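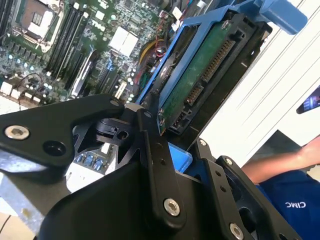 **loveck_saver:** If I open a brokerage account now and put in 2000 to start, do I have to pay tax on dividends that get reinvested automatically?

**Bikach:** In a regular taxable account the dividends count as income in the year they're paid, even when they go straight back into more shares. Keep the records though! Every reinvested dividend raises your cost basis, and that's the part people lose track of.

**loveck_saver:** Oh wow, OK. So I pay now but less later when I sell?

**Bikach:** Exactly. Say you put in 2000 and over the years 980 of dividends gets reinvested. Your basis is 2980. If you forget and use 2000 as your cost, you pay tax on that 980 a second time. I did this with my first fund and had to file an amended return (worth it, but what a slog).

**hidayat_k:** Good answer but I'd skip reinvestment altogether in a taxable account. Take the cash, let it pile up, then buy whatever you're underweight in. Way fewer tiny lots to deal with, and you rebalance without selling anything.

**Bikach:** I get the appeal, I just know myself. Cash sitting in my account turns into cash sitting in my account for two years.

**hidayat_k:** Ha, fair. I put a reminder on my calendar every September and do it all in one go. It takes me 20 minutes and I kind of look forward to it!

**arna77:** Brokers track the basis for you now, at least on newer purchases. Is this still a real problem?

**Bikach:** Less than it used to be, yes. But I moved accounts once and the basis on my oldest shares showed up blank at the new place. Download your statements before you transfer anything.

**arna77:** Hm. Mine came over fine, but those were all recent buys. Going to go check tonight.

**Ľubomír Procházka:** One more thing to watch with automatic reinvestment, and I love this topic so sorry for the length. If you sell shares at a loss and a dividend buys the same fund within 30 days before or after, part of that loss can be a wash sale. The amount is usually small and it gets added to the basis of the new shares, so you haven't lost it forever, but it makes a mess of the paperwork. I switch reinvestment off well before I sell anything at a loss.

**hidayat_k:** See, another vote for taking the cash :)

**Ľubomír Procházka:** For you, maybe! I still reinvest the rest of the year. I have a spreadsheet with one row per dividend going back to my first purchase and I'm far too fond of it to stop.

**loveck_saver:** Would you share a blank copy? I haven't even funded the account yet and I already want the spreadsheet.

**Ľubomír Procházka:** Sure, I'll clean it up and post it in the templates section. Columns are date, fund, amount, price, shares bought, running basis.

**arna77:** Please add one for which account it's in, I have 2 with the same fund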